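Cuaderno de taller, Mura
Viernes, por la tarde

Retomo lo del engrudo de arroz, que lo dejé a medias la última vez y luego me paso media mañana descifrando mi propia letra. Resumen para quien llegue de nuevas (¡hola, Ah-rin!): estamos encuadernando los cuadernos de cartas de Zultum con papel fino y el almidón de trigo me venía dejando un cerco brillante en las guardas. Sunee insiste desde hace meses en que pruebe con arroz, y yo venga a decir que sí y a no hacerlo.

Pues ya está hecho. Dos tandas. La primera la llevé con 25 g de harina de arroz glutinoso y el agua de siempre, removiendo sin parar, y salió con grumos (culpa mía, eché la harina de golpe porque llamaron al timbre). La segunda la colé por el tamiz de crin y quedó preciosa, translúcida, con ese tacto de crema que no se descuelga de la brocha. La dejé reposar tapada y volví a colarla antes de usarla. Kamol dice que colar dos veces es manía de viejo. Puede ser, pero la suya tiene pelos.

Pruebas de pegado: tiras de kozo sobre cartón gris, tiras de kozo sobre tela, y tres guardas de las malas, de las que teníamos para tirar. Con tela, de maravilla. Con cartón gris se comba un poco más de lo que me gustaría; creo que lo cargué demasiado y que hay que rebajarlo y extenderlo del centro hacia fuera, sin volver atrás con la brocha. En las guardas no veo cerco, ni siquiera poniendo el papel al trasluz junto a la ventana. Me puse tan contento que fui a enseñárselas a Lertchai, que estaba al teléfono y me hizo un gesto con la mano que prefiero interpretar como entusiasmo.

Lo que no me convence: el secado. Bajo peso y entre secantes tardó bastante más que el trigo, y al sacar la número 17 el lomo todavía cedía al doblarlo. La volví a meter en la prensa con secantes nuevos. Si el lunes sigue blanda, habrá que cambiar los secantes a mitad del proceso, como con los mapas de Mrema. Apunto también que la cola Bavix, la sintética, ni tocarla para esto: agarra muchísimo, pero luego no hay quien la levante.

Pendiente: preguntar a Junaid si le queda tela de algodón sin apresto (me dijo que sí y luego que a lo mejor). Etiquetar los botes de una vez. Probar una tanda partiendo de arroz cocido y machacado en vez de harina, que es como lo hacía la abuela de Sunee y, según ella, pega más y huele mejor.

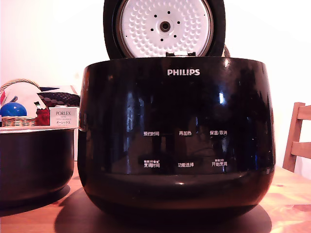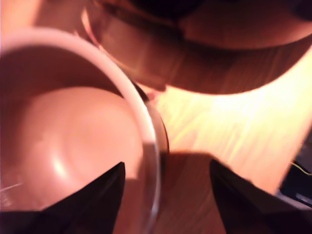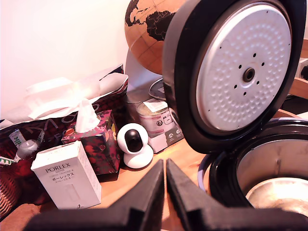 Taller de Mura, junio

Añado cosas antes de irme. Para la tanda de arroz cocido: lavar el grano hasta que el agua salga clara, cocerlo con más agua de la normal, que quede pasado, y machacarlo en caliente con la espátula de bambú contra la tabla. Nada de batidora, que lo deja elástico como un chicle (lo sé por experiencia, tuve que rascar la tabla con un cuchillo). Después al tamiz, y guardar solo lo que vayamos a gastar en el día.

Ah-rin me pregunta si no sería mejor añadirle algo para que no se estropee. Yo prefiero hacer poco y hacerlo a menudo, pero si alguien quiere montar una comparación en serio, con dos botes y las fechas puestas, le cedo encantado el estante de abajo.

Ah, y la brocha ancha está en remojo en la pila. ¡No tirar el agua con la brocha dentro, por favor! La plegadera buena la tengo yo, en el cajón de las agujas.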